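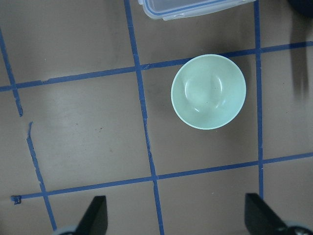
Tolerance

The log began in August as a note on the back of a calibration sheet. I test pressure gauges for Stasell, in the long shed behind the Stetalby rail yard, and on the morning in question I apologised to a gauge. It had slipped in the clamp and I said sorry to it. The apprentice at the next bench looked up and said, "You're right," meaning that it was all right, and I said sorry to him as well, for the interruption. Then he went back to his work and I wrote a stroke on the sheet, and next to it another stroke.

By the end of the shift there were a lot of strokes. I took the sheet home and ruled up a proper table.

The columns were time, location, recipient, stated cause and actual cause. Stated cause was whatever I had said the apology was for. Actual cause was whatever I could establish afterwards had gone wrong. I expected the two columns to agree most of the time, with some scatter. In the first week the last column was nearly all dashes.

I should set out the method, as it was criticised later. An entry required the word sorry, or apologise, or a phrase of equal function such as "my fault" or "don't mind me". Saying sorry in order to hear something repeated was logged separately under R. Condolences were excluded. Apologies in writing were counted once per message however many they contained, and in hindsight this was too generous to me. Entries were made at the time where possible, and otherwise within 15 minutes, using a small notebook kept in the pocket where the torch used to be.

The log ran for 32 days. The total was 1,413.

I checked the addition on the bench calculator and then by hand. I had no figure to compare it with. A gauge comes with a number on its face and a second number from the reference instrument, and my job is the gap between them. With a person there is only the one dial.

I did look for a reference. The obvious candidate was my sister, who had the same parents and the same house and shares most of my other settings. She lives across the river and we eat together once a month at Kanaujia, a place with a buffet and very loud chairs. I took the notebook and logged her for one meal without telling her. She apologised to the waiter when he brought the wrong drink. She apologised to me for the parking. She apologised to a man whose coat had fallen on her. I had her on a running rate slightly above my own when she asked what I was writing.

I showed her. She read several pages, turning them with one finger, and asked what R stood for.

"Repeat," I said. "When I haven't heard someone."

"So what's this one? Four in the afternoon, recipient, door."

I explained that the door had been propped open and I had thought there was someone behind it.

"Was there?"

"No."

She said our mother used to say sorry before she answered the telephone. She would say it in the hallway, on the way, to the ringing. I had no memory of this. I have a clear memory of the telephone, which was mounted too high, and of the pad beside it with the pen on a string, and none at all of anyone speaking before it was picked up. My sister was certain. She said sorry for bringing it up, and I entered it.

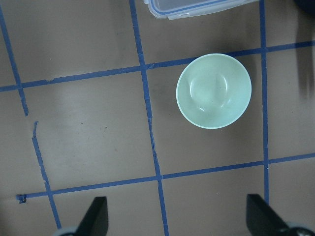
The next stage was correction. A gauge that reads high can be dealt with in either of two ways. You can adjust the movement, or you can leave it alone and issue a card stating the error, so that whoever uses it can subtract. The second way is cheaper and is quite respectable. Some of the old brass ones have been reading high since before I was hired and their cards have been copied out fresh every few years.

I considered a card. It would have said that the bearer's apologies should be disregarded unless accompanied by visible damage. My sister thought this was funny. I had meant it as a draft.

So I tried to adjust. The rule was that before any apology I would wait for the length of one breath and ask what had gone wrong. If the answer was a dash, I would say nothing. It was a simple rule and I held to it badly. The breath was long enough for the other person to notice something was missing. On the Oltadia bus a woman stepped back onto my foot, and I waited, and found no cause on my side, and said nothing, and she stared at me for two stops. At work I handed in a batch after the cut-off. The cut-off had been moved and I had not been told. I put the tray on the counter and stood there. The supervisor looked at the tray and then at me.

"Everything okay?" she asked.

"Yes," I said.

"You're very quiet."

I said I was working on something. She nodded slowly and later sent round a message to the whole shed about the assistance line, with the number in bold.

What I had not allowed for was load. The word had been carrying other things. When I took it out, a number of ordinary operations stopped working. I could not get past people in the aisle at the supermarket. I could not end a telephone call. I could not ask the apprentice for the torque driver, as my only known way of asking for it was to apologise for wanting it, and for some days I used the older driver, which strips the heads.

I drew up a table of substitutes. For passing: excuse me. For requests: could I have. For ending a call: I'll let you go. This last one was unsatisfactory, in that it suggested I had been detaining the person, and I noticed I was saying it with the same drop in pitch. I rehearsed it at the kitchen table in the evening with the fan on. I tried it flat. I tried it with a rise at the end, and that made it a question.

In the third week of the adjustment the apprentice over-pressured a customer's gauge. The needle went past the stop and stayed there. It was a large one from the water works, with a white face, and it was on my ticket. I had set the pump limit that morning and I had set it for the gauge before. He had followed the limit as marked. He had gone a bad colour and was already saying it, over and over, sorry, sorry, with his hands held away from the bench.

I took the breath. I asked what had gone wrong, and for once the column had something in it. I had set the limit. I looked at the pump and at the tag in my own handwriting.

I found that I could not say it. I had the word, and the cause, and the recipient was standing in front of me, and I had used it on a door. I said, "The limit was wrong." He said sorry. I said, "No, the limit was set wrong. I set it." He nodded as though I were being kind. I could see he did not believe me and was going to go home with it.

I wrote up the incident report, with my name under cause. I printed a second copy and left it on his bench, turned to face his stool. When I came back from lunch it had been moved to the tray and he was degreasing fittings with his back to me.

My sister telephoned that evening about the river, which was up. She asked how the adjustment was going. I told her about the gauge. She was silent for a while and I could hear her putting dishes away.

"Did you tell him you were sorry?" she asked.

"I gave him the report."

"That isn't what I asked."

I said that I knew. She told me she had been trying my rule herself since the dinner and had given it up within a day, after a misunderstanding at the chemist. She said she would let me go. It had the drop in it, exactly, and I wondered which of us had got it from the other.

I was at the shed early the next morning, before the compressors were on. The apprentice comes in by the side door and hangs his jacket on the hook beneath the fire notice. I had the tag from the pump in my hand. I had thought about what to say on the bus and had cut it to one sentence, and then, walking in from the stop, had cut it again.

He came in and saw me standing at his bench.

"Sorry," he said, "am I late?"

"No," I said. "I'm sorry about the gauge. I set that limit and I didn't check it."

He looked at the tag. He had his jacket half off, with one arm still in the sleeve. Then he said, "Yeah. I thought it looked high," and he went on looking at it, and I moved over so that he could reach the hook.

I had the notebook with me and I filled in all five columns. Then I went to start the compressors. The second one has a sticking valve and needs to be held.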